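Semwal Hand-Held Gripper, Set-up Guide
Section 4. Checking and replacing the grip pads
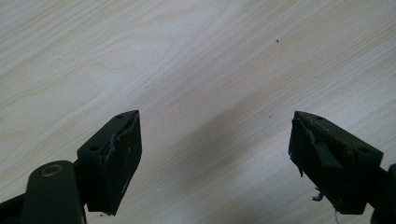

Fig. 4-1. Both fingers open over the table. The pads are torn along the upper edge, the right one more than the left.

4.1 When to do this check

Do the pad check before the first recording of every session and again after each 300 demonstrations. The Dorkska study compares policies trained on demonstrations from several operators, so the pads of all hand-held tools must be in similar condition. A torn pad lets small objects turn in the grip, and the learned policy will then copy the corrections that the operator made with the wrist.

Pads in the condition of Fig. 4-1 must be replaced. Do not press the loose flaps back and do not fix them with glue.

4.2 What you need

One pair of new pads, cut from the same sheet
Screwdriver for the finger screws
Flat plastic scraper
Lint-free cloth and isopropyl alcohol
Hurner force gauge, 80 N range

4.3 Removing the old pads

1. Stop the recording and close the session in Flunda. If the session stays open, the software continues to write empty episodes.
2. Open the gripper fully and lay the tool on its side.
3. Loosen the two screws on the top face of each finger. Keep the left and right screws apart.
4. Take off the finger and pull the pad away slowly, beginning at the end where it is already loose.
5. Scrape the remaining rubber from the block. Work always in the long direction of the finger.
6. Remove all fragments and fibers, also those hanging under the finger. They can come into the camera view and be present in a complete data set.

CAUTION: Do not use a metal blade. A scratch in the block gives an uneven seat, and the new pad will peel at the same place.

4.4 Fitting the new pads

7. Clean the inner side of both blocks with alcohol and let them dry.
8. Put the new pad flush with the upper edge. The pad must not stand over the edge at any point.
9. Press it with 50 N for two minutes, using the force gauge.
10. Mount the fingers again and tighten the screws by hand only.
11. Close the gripper slowly and look from above. The pads should meet along their full length.

Note: Replace both pads together, even when one of them looks still good. With one old and one new pad the closing point moves to one side and the width calibration is no longer valid.

4.5 After the replacement

12. Repeat the width calibration (Section 3).
13. Enter the pad change in the Flunda session sheet, with the number of demonstrations since the last change.
14. Record five test grasps with the reference block and mark them as "not for training".

In our trials the pads lasted for around 2000 grasps on smooth parts. On parts with sharp edges the life was clearly shorter, and we recommend to check after every task change.

Episodes recorded with a damaged pad should not be deleted. Set the flag "pad_worn" in the sheet. They are left out of the main training set and used in the comparison of Section 7.

Revision of June 19, 2026. Replaces the December issue.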